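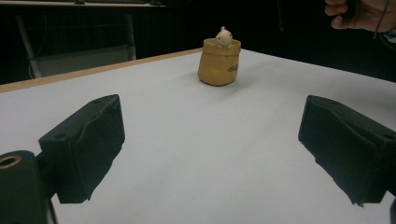

Figurine in its yellow tub, two padded fingers on approach.

Can It Do the Chores Yet? Gallery 3: Tidying Up

Every May I go looking for the machine that will pick up after me, and every May I come home and pick up after myself. The brochures are getting better. Brivard now promises "whole-home readiness," a phrase I have read 30 times without learning whether it includes socks.

So this gallery sticks to small stuff. Shops pay people to put little things in little tubs and take them out again, and parents do it for free, usually on a Sunday. It's dull work and I would hand it over tomorrow.

A few notes to go with the picture at the top:

The tub is the interesting part. It's squat and a bit crumpled, with a rolled rim, and a grip that suits a crate may well flatten it. My kids' grip certainly would.

The figurine has its head and upper body above the rim, tiny dark eyes and all. A knob on the head looks like a handle to me. Whether it looks like one to a gripper is a separate matter.

There's also a hand in the upper right corner. I have one of those at home, and it has been doing this job for years with no software updates.

Radka Petek, who edits these pages, wants a verdict. Mine is "not in my kitchen" - ask me again next May.

Next gallery: folding towels.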